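Robots manipulateurs : chez Brivis, on enregistre les gestes un par un
Publié le 2023-10-28
Rubrique Automatisation

L'équipe de Brivis a commencé en juillet à constituer un recueil de gestes pour son projet Jusport. Le principe est connu : un opérateur guide le bras, la machine garde la trace du mouvement avec les vues prises près de la pince, et le système d'apprentissage reçoit ensuite ces exemples. À présent le recueil contient quelque 80 heures, dont une partie doit encore être relue.

Le travail se fait surtout au sol, sur la moquette, où une zone est tracée avec du ruban jaune. On y dépose une pièce, la pince s'approche par le dessus, puis l'opérateur valide ou il annule l'essai.

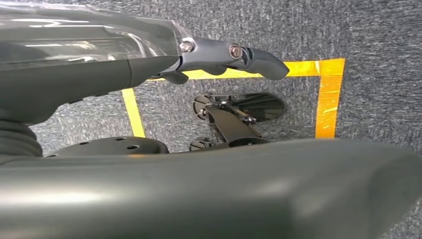 Pour Trinidad Belmonte, la quantité ne suffit pas, et il vaut mieux garder 100 essais bien annotés que d'en accumuler le triple sans savoir lesquels ont échoué. Elle demande aussi que les essais manqués soient conservés, avec une étiquette à part, parce que le système doit apprendre également à se reprendre.

Sur ce point les avis restent partagés dans l'équipe. Les essais manqués prennent du temps à l'annotation, et deux opérateurs ne donnent pas toujours la même raison pour le même échec. Une grille commune de 14 motifs est utilisée depuis peu – elle sera révisée si les écarts continuent.

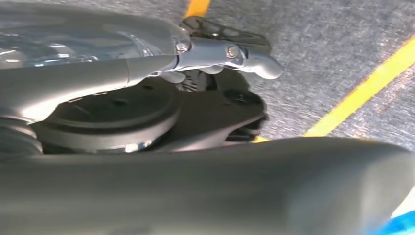 La pince vue de près, avec le ruban jaune sur la moquette.

Une autre difficulté vient du bras lui-même. Dans certaines positions, il occupe une grande part de l'image et la pièce à saisir n'est presque plus visible. L'équipe a choisi de ne pas retirer ces passages, car le système rencontrera les mêmes situations pendant l'usage.
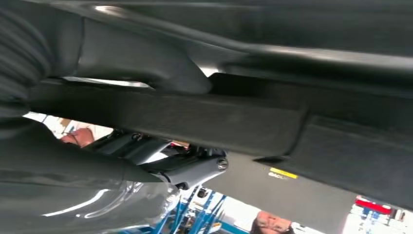
Dernière modification de la page : il y a 2 jours

La société Pelkonen, partenaire du projet, fournit l'outil de relecture. Il permet de couper une séquence, de corriger son étiquette et de la renvoyer à l'opérateur avec un commentaire. La dernière série compte 111 séquences ; elle sera partagée avec Prostell, qui prépare de son côté les essais d'apprentissage.

Brivis n'a pas annoncé de date pour la publication des données. Les personnes intéressées peuvent écrire à l'équipe par le formulaire de contact du site.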